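Robots in the laundry at Brodia: your questions, my answers
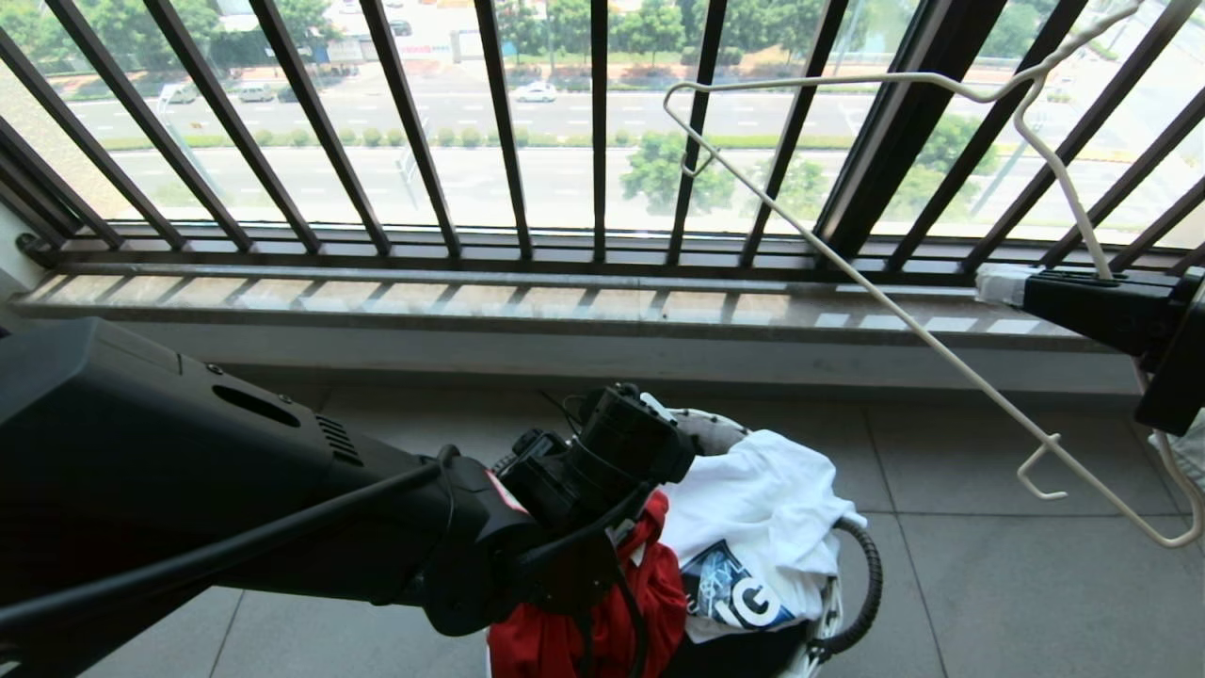
One arm in the basket, the other holding a hanger.

I fold and hang for a living at Brodia, and ever since the notice went up on 28th November I've been getting the same questions in the break room, so I typed them up!

Are we losing jobs?
No layoffs. Two people moved from hanging to repairs and stains (I'm one of them, and I like it better).

What do the arms do?
They take clothes out of the basket and put them on hangers. Shirts and tees for now. Anything with a zipper still comes to us.

Are they fast?
Ha, no. On my last shift they hung 124 pieces and the rest of us did 362. They don't get sore shoulders, though, and I sure do.

Can I reach in and help when one gets stuck?
Please don't! Press stop first, then fix the sleeve or whatever it is, then press start.

Do I need training?
Yep, 7 hours, paid, and you can split it over two shifts. Sernumier runs it.

Will my hours change?
Not before the end of December. After that the early shift might start later, and I'll update this page when I hear.

Who do I complain to?
Write it in the green binder by the dryers. I read it every morning, coffee in hand.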